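Home > Kitchen and Home > Mugs, flasks and bottles

Insulated mugs with a handle: worth it for a desk?

kettle_and_toast
Posted 2019-01-25

I've been using ordinary china mugs at work for years and I'm fed up with cold tea. I get called away a lot and by the time I'm back it's lukewarm. I've got a tall travel flask but I don't like drinking from it at a desk. Is an insulated mug with a proper handle any good, or does the heat all go out of the top? Budget is not huge. Must fit under the tap on our office hot water machine, which is quite low.

marrowfat
Posts: 3,000

Get one with a lid. Without a lid you're paying extra for a mug that keeps tea warm a bit longer than china and no more. Most of the heat goes off the surface.

pedalbin87

I disagree with that a bit. I use mine without the lid nearly all the time. China takes heat out of the tea as soon as you pour it and steel with a gap in the wall doesn't, or not as much. Mine is still drinkable after a long phone call. Not hot, but drinkable. The lid lives in a drawer.

marrowfat

Drinkable after a phone call isn't much of a test. What size is it and how full do you fill it? A big full mug of anything stays warm longer than a small one.

pedalbin87

Normal mug size, filled to just below the rim. I haven't measured anything. I'm only saying I stopped pouring cold tea down the sink.

Uko
Location: Dernton

Two things to check before you buy. First the rim. Some are coated right over the top and the coating chips where you drink and where the spoon hits it. Bare steel at the rim is better. Some people say they can taste the metal, I can't. Second is the handle. If it's a separate bit glued on, leave it in the shop. I had one come away in my hand at work, full, and it went over 2 keyboards.

kettle_and_toast

Thanks all. The taste was going to be my next question. My mum had steel camping mugs and everything tasted of tin.

rainy_allotment

Those were probably single wall and scratched to bits. I've had no taste from a newer one with tea. Coffee is different, it hangs about. I do mine with bicarb and hot water every couple of weeks and leave it overnight. Don't use bleach on it.

marrowfat

Bicarb works. So do the tablets you get for false teeth, and they're less bother. Do the lid seal as well, take it out and wash behind it. That's where the smell usually comes from, and people blame the mug.

Tlapale

Can they go in the dishwasher? The box for mine says hand wash only and my husband puts it in anyway. It's had a good few goes through since September and the paint has gone dull near the bottom.

rainy_allotment

If it says hand wash, hand wash it. I had one from the market at Pistitz that went in the machine, and it stopped keeping anything hot. I think water had got in between the walls, you could hear it when you shook it.

pedalbin87

Mine goes in the top rack and has been fine. Depends on the make.

29across

On the colour and finish question, which I know the OP didn't ask, I'd go for matte over gloss. Gloss shows every fingerprint and mine got scratched in a bag within days. The matte ones do pick up tea drips down the side, so a pale one needs a wipe now and then. I went for pale green in the end and haven't regretted it. You want something you can pick out on a shared draining board too, because everyone at our place has the same black one. The handle on the pale green LocknLock below is the kind I'd look for, a thin open loop and in the same colour as the body, and there's a plain polished steel band round the top as Uko was saying.
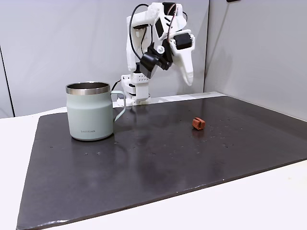

kettle_and_toast

I like the green. Is a thin handle comfortable when it's full though? I've got arthritis in one thumb and I usually go for a chunky one.

29across

I get on with it, but I've got small hands. With your thumb I'd try one in a shop with some weight in it. Ask if they'll let you fill it with water.

marrowfat

For arthritis I'd want a handle all my fingers go through. A thin one can dig in if the mug's heavy. Worth going to look at some in person instead of ordering.

Uko

Agree with marrowfat on that. And measure the gap under your hot water tap before you go. I didn't, and I had to fill mine on the slant for a year.

kettle_and_toast

Measured it at lunch. A normal mug fits with a bit to spare, so I'll rule out the tall ones. Going into Dernton at the weekend to try a few handles and I'll get one with a lid, even if it ends up in the drawer.

marrowfat

It won't if you've any sense. Let us know which you get.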